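Minutes of the house meeting, Grelcombe shared office
Month: September. Start: 11 o'clock.
Minutes written by: Aishwarya Poojary

1. Wooden table
The members agreed that the table with the curved edge stays. Lau will oil the top one time before winter. The budget for oil and cloths is 300. It was asked that heavy boxes are lifted and not pushed on the wood.

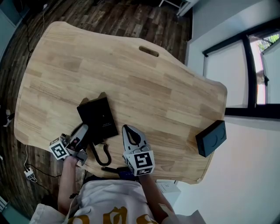 Item 1: the table top, with the black box-like object and the gray box on it.

2. Cables
Cables on the floor were discussed for a long time. The proposal is to order a cable channel from Wotix, price 432. Accepted, with one vote against. Until it comes, everybody puts their own adapters away in the evening – also the white ones, which are often forgotten.

3. Chairs and side tables
The two black mesh chairs remain together for now. Jarurport offered a third one, but the members want to see it first. Cloths on the seats are allowed. Bottles should be taken home at the end of the day.

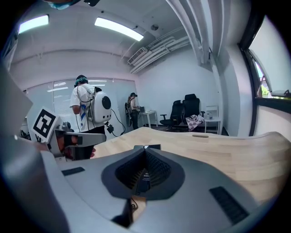 Item 3: office chairs on the right, white side tables behind.

4. Other
The remaining money is 917 before the cable order. The next meeting is in the same room.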